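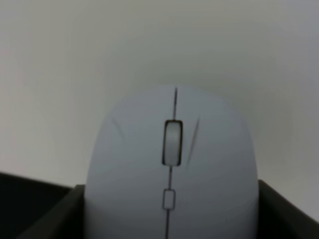

Fixing a Scroll Wheel That Jumps or Reverses

9 min read

A scroll wheel that moves the page up when you roll it down, or skips several lines and then stops, usually has one of two faults. Either the rotary encoder is dirty or worn, or something in software is changing the scroll events before they reach the program. The two look the same on screen. Rule out software first. It takes a few minutes and needs no tools.

This procedure applies to wired and wireless mice with a mechanical encoder. Optical encoders are covered in a separate section near the end. Trackballs and touch-sensitive scroll strips are not covered.

Before you start

You will need:

- a second mouse
- a second computer, or a live USB system
- a small Phillips screwdriver (PH0 or PH00)
- a plastic pry tool
- contact cleaner rated safe for plastics, with a straw nozzle
- isopropyl alcohol, 90 percent or higher
- cotton swabs
- compressed air
- tape or a small tray for screws

For encoder replacement you also need a soldering iron with a fine tip, solder, flux, and desoldering braid or a pump.

Step 1. Confirm the symptom

Open a long plain text file in a basic editor. Do not use a browser for this test. Most browsers apply smooth scrolling, which hides single missed steps and blends small reversals into the animation.

Roll the wheel down one notch at a time, pausing between notches. The view should move by the same number of lines each time. Note any notch that does nothing and any notch that moves the view the wrong way. Repeat at a faster speed, then repeat both tests in the upward direction.

Typical results:

Wrong direction on scattered notches, both speeds: encoder contacts.
Correct when slow, wrong when fast: encoder contacts, or wireless interference.
No movement in one direction only: encoder, broken solder joint, or a remapping rule.
Movement with the wheel at rest: encoder resting between detents, or another input device.
Fault in one program only: software.

Step 2. Rule out software

2.1 Disconnect every other pointing device, including drawing tablets and game controllers. A controller with a drifting stick can generate scroll input in some programs.

2.2 Check the system scroll setting. On Windows, open the mouse settings and confirm that the wheel is set to scroll multiple lines at a time, and set the number to 3. A setting of one screen at a time makes normal behavior look like jumping. On a Mac, check whether scroll direction is set to natural. On Linux desktops the equivalent setting is normally in the mouse and touchpad panel.

2.3 Quit any vendor utility or remapping tool. Quitting the window is often not enough. Check the tray or menu bar and end the background process as well. If you use Fadix to remap buttons, turn off its wheel acceleration option and reload the profile. That option multiplies fast input and makes a single bad step look like a large jump.

2.4 Connect the mouse to the second computer and repeat Step 1. If the fault follows the mouse, the fault is in the mouse. If it stays with the first computer, connect the second mouse there to confirm, then go back over 2.1 through 2.3.

A live USB system on the same computer is an acceptable substitute for 2.4. It uses none of the installed settings.

Step 3. Rule out the wireless link

Skip this step for wired mice.

Replace or fully charge the battery. Low voltage can produce dropped steps well before the pointer itself shows lag. Move the receiver to a port on the front of the computer or onto a short extension cable, away from USB 3 ports and external drives. USB 3 devices can radiate noise in the 2.4 GHz band used by most receivers.

A poor link drops input. It does not normally reverse it. If Step 1 showed reversed notches with the mouse close to its receiver, continue to Step 4.

Step 4. Clean without opening

4.1 Turn the mouse off, or unplug it. Remove the battery if it is removable.

4.2 Hold the mouse upside down and blow short bursts of compressed air into the gap on each side of the wheel. Keep the can upright; a tilted can may spray liquid propellant. Rotate the wheel a quarter turn between bursts.

4.3 Dampen a swab with alcohol and hold it against the wheel while turning it. This cleans the tire, which carries most of the skin oil and lint into the housing.

4.4 Roll the wheel quickly in both directions for one full minute. This can scrape light oxidation off the encoder contacts.

4.5 Let the mouse dry, reconnect it, and repeat Step 1.

Cleaning from the outside often helps for a short time only. If the fault returns within days, open the mouse.

Step 5. Open the mouse

Opening the mouse may void the warranty. Check the purchase date first. Many models carry a longer warranty than owners expect.

5.1 Find the screws. They are normally under the glide feet, under the label, or inside the battery compartment. Press along the label with a fingertip to feel for a hollow. Warm the feet slightly with a hair dryer and lift them from one end with the plastic tool. Lay them adhesive side up on clean tape.

5.2 Remove the screws and record the position of each. Lengths often differ. A long screw driven into a short post will crack it.

5.3 Separate the top shell slowly. Most shells hinge on clips at the front and lift from the rear. Look inside before pulling the halves fully apart. A ribbon cable may connect the side buttons or battery contacts to the main board. To release a flip-lock ribbon connector, lift the latch with a fingernail and slide the cable straight out.

5.4 Lift out the wheel. It normally sits with a shaft on one side in a plastic cradle and a hexagonal shaft on the other side passing through the encoder. Some models have a small spring under the cradle. Note its position.

Step 6. Clean the encoder

A mechanical encoder is a small box with a rotating center and three pins. Inside, metal wipers slide over a patterned contact disc. Two output signals, A and B, switch in sequence, and the controller reads direction from which one changes first. Dirt or worn grease on the contacts adds false changes, and the controller reads some of these as reverse motion.

6.1 Place the straw of the contact cleaner at the seam of the encoder housing and apply one short burst. Do not flood the board. Shield the optical sensor and its lens with tape.

6.2 Insert the hexagonal shaft and turn the wheel back and forth for 30 seconds.

6.3 Apply a second short burst and repeat.

6.4 Let the board stand until the cleaner has fully evaporated. Follow the drying time on the can.

Do not use general-purpose penetrating oil. It leaves a film that collects dust, and some formulas soften plastic. Do not bend the metal tabs on the housing to tighten the contacts. This method is widely repeated and sometimes works, but it increases wear and frequently breaks the housing.

6.5 Fit the wheel, reassemble without the feet, and repeat Step 1. If the fault is gone, replace the feet and stop here.

Step 7. Replace the encoder

Replace the encoder if cleaning had no effect, or if the fault came back after cleaning.

7.1 Measure the old part. The dimension that matters is the height from the board surface to the center of the shaft hole. Encoders are sold by total height, commonly 7, 8, 9, 10, or 11 mm. A part of the wrong height will tilt the wheel or make it rub on the shell.

7.2 Match the number of detents per turn. A mismatch changes how far the page moves for each notch you feel.

7.3 Add fresh solder and flux to the old joints, then remove it with braid or a pump. Free all three pins and the mounting tabs before lifting. Pulling on a part that is still attached will tear the pads from the board.

7.4 Seat the new encoder flush with the board. Solder one mounting tab, check that the housing is square, then solder the remaining joints. Keep the iron on each pin for no more than three seconds.

7.5 Clean off the flux with alcohol and let it dry.

Optical encoders

If the wheel has slots or spokes and passes between two small dark or clear components, the encoder is optical and has no contacts. Reversals here normally come from hair or lint in the light path. Remove it with a dry swab and compressed air. Do not use contact cleaner. Check that the emitter and the detector still face each other squarely, and straighten their leads gently if they do not.

Reassembly check

Before the feet go back on, confirm the following:

- the wheel turns without rubbing
- the middle click works and returns
- both main buttons click with the shell closed
- ribbon cables are fully seated and latched
- no screws are left over

If the wheel clicks but does not scroll, the hexagonal shaft has missed the encoder. Open the shell and seat it again.

Old feet can be reused once if the adhesive is clean. Otherwise fit a new set and wipe the recesses with alcohol first.

Revision notes

2020-12-03: Rewrote Step 2 and added the Fadix setting. Added the spring warning in 5.4. Corrected the height measurement in 7.1, reported by Chia-hao Kao.

Contact: Clanari Repair Notes | © 2020 Clanari | Back to top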